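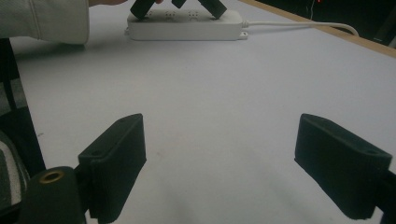 Photo: Oğuzhan Avcı

Fixing the plug detector in Feneck

15/07/2020

The perception node in Feneck had one bad habit left over from March: it treated the gripper fingers as part of the workspace. Two black fingers at the bottom of the view and three black plugs at the top, all on a white table, and a segmentation step that works mostly on brightness. The merge was predictable. When the fingers moved up toward the strip, the blobs joined and the pose estimator returned a plug with a very long body.

The first fix was a static mask. It held up until Aslı Yazıcı changed the finger opening at runtime, at which point the mask covered the wrong pixels. The current version projects the finger geometry into the camera view from the measured opening on every cycle and drops anything inside that outline before segmentation starts. The projection costs little. Getting the timestamps of the opening value and the camera view to agree took most of a week.

The second problem was tilt. The old model assumed a plug axis normal to the face of the strip. Plugs lean, in both directions, and a grasp planned along the normal closes on one corner of the body. The estimator now fits the axis freely and reports a covariance with it. The planner refuses a grasp if the spread is too wide and asks for another view.

I replayed 566 logged views through both versions. The old node produced 19 merged blobs. The new one produced none, but it rejected a few good plugs where a sleeve or hand covered one end. I would take a rejection over a bad axis, so the threshold stays where it is for now.

Cords are still ignored. A white cord on a white tabletop gives the segmentation very little to work with, and the planner has no idea it exists. Ertuğrul Erdem wants to try an edge-based tracker for this – I am less sure, given how soft the shadows are under overhead light.

The replay script is in the tools folder, next to the config. Set the mask margin before running it. The default is still zero.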